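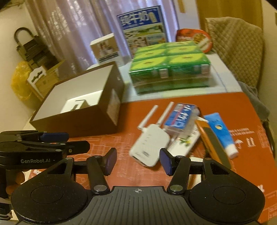 Filed under: Workplace Tools / Packing & Fulfillment / Long-term reviews

I work at Ekside, a small company that packs mixed household orders. A customer wants milk, a tube of something for the hands, a box of tea and a part for the home network, and all of it must leave us in one carton. We are not a big warehouse with long belts. We have tables, shelves, tape and people who know the goods. In May our management bought a Sterkar packing station, with the Renaud software that tells it what to take and where to put it. I have now worked beside it through 2,916 orders, and I want to write what I think, for other people whose boss is looking at the same brochure.

First, what you get. The station is one arm on a heavy foot, a two-finger gripper with replaceable pads, a screen and a foot pedal. Renaud comes as a yearly subscription, and it is not possible to use the arm without it. I don't like this. The price was not told to me and I did not ask, so please do not look here for an opinion on value in money.

The installation took two days, and the people who came were polite and patient. What took longer was teaching the goods. Each new product must be shown to the station in several positions, and it must be picked with good result before Renaud will mark it green. We have 700 products in our regular list. We divided this work between the whole packing team, on top of the normal orders, and it was the most tiring part of the project. If your manager says the station "learns by itself," ask who will be standing there.

Now the work. With hard rectangular boxes the station is very good. It does not hurry, but it also does not slow down after lunch like me. It places tea boxes and medicine-size boxes straight, with the label up, and I seldom correct them. Tall milk cartons it also manages well when they stand alone.

Shrink-wrapped packs of drinks are more difficult. The film is smooth and it moves a little over the cartons inside, so the fingers can hold the film and still not hold the weight. After the third fallen pack we decided that the multipacks stay with people. Renaud lets you set this for each product with one check box, and I am thankful that somebody thought of it.

Tubes are in the middle. A full tube lying flat is fine. A tube lying across another thing turns when it is taken, and then the station stops and waits for the pedal. The same is true for anything with parts that stick out, such as antennas. The station wants to take such an item by the body, but it needs many tries to find the angle, and I can hear my colleagues breathing out loudly while it tries. We now lay these things down by hand in one direction, and it goes better.

The pads are the part I would improve first. They are soft enough, but they collect dust from the cardboard and then the grip becomes weak. The manual says to clean them every 3,000 picks. For us this is too late. We wipe them at the start of the shift and again after the break, with a damp cloth, and it takes less than a minute. New pads must be ordered from Sterkar only.

About the people, which I think many readers want to know more than the pads. No one lost the job at Ekside. But the job is different, and I would like managers to say this openly before they sign. Earlier, each of us packed a whole order from the list to the tape. I knew how to put a heavy pack at the bottom and the soft things in the corners, and I was a little proud of it. Now two of us prepare items for the station, one takes the multipacks and other exceptions, and one closes the cartons. My back is better, I must admit. I lift less and I turn less. On the other side, the preparing place is boring, and the exceptions place is stressful, with the screen always showing how many are waiting.

We asked to change places every 2 hours, and this helped more than any setting in the software. I recommend to do it from the first morning.

There is also the question of the numbers. Renaud records each stop and the length of it, and the report has a column with the name of the person who was logged in. In the first weeks some of us were asked why we had so many stops, when the reason was only that we had the products with difficult shapes. We talked with the management and the column is now hidden. It can be switched off under the report settings — the manual hardly mentions this, so look for it.

Before Sterkar we had a trial with a Ramier machine. It was faster on boxes, but it stood behind a fence and you had to open a gate for each small problem. I prefer the slower one, where I can reach the table.

Good: careful with boxes, quiet, easy pedal, real relief for the back.
Less good: film packs, dusty pads, the long teaching period, the subscription, the report with names.

My rating is three and a half stars of five. I would give four if the screen could show the next item in bigger letters, as I read it from the other side of the table.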